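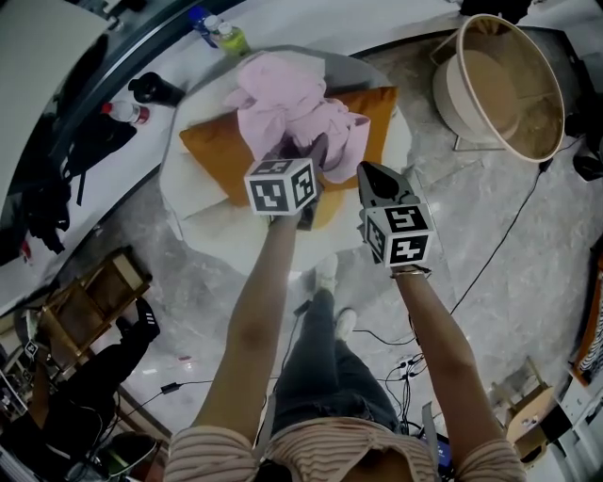
Re: handheld grippers, soft jaws vs stock

From: Ifeanyi Garba
To: gripper-trials list
Date: Jan 10, 2018

Quick one before I run for the train. Tried the handhelds on cloth over the cushion, at the round table. Notes so far:

– Josov pair: jaws close square, but thin fabric slides out if you pinch near the tip. Go deeper, fine. Trigger is stiff, my hand was done after 20 pulls.

– Cekport pair: nicer trigger, heavier up front with the cube on. Wrist tips foward if you're not thinking about it.

– Cubes: tracking drops when both hands come together over the middle and one cube hides the other. Same on both pairs. White tabletop doesn't seem to matter.

Ayantu wrote:
> Did you get to the Nikolovski controller yet? In December I was
> losing the left hand every time it turned palm up, and swapping
> cables did nothing. Also what firmware, mine still says 711.
> And please don't order more jaws until we've compared on
> something thicker than a T-shirt.
> – Ayantu Teshome

Not yet on the controller, tomorow maybe. Firmware 711 here too, so at least we're comparing like with like. Palm up I only did a few times, lost it once, right hand though, not left.

No jaws ordered. Quote was 1,790 for a set of 8 and I'd rather hear from the Lolholm people first – anyone on here know if their rubber pads fit the Josov jaws? Screw spacing looks close but I haven't measured.

Logs go up tonight if the upload behaves.

Ifeanyi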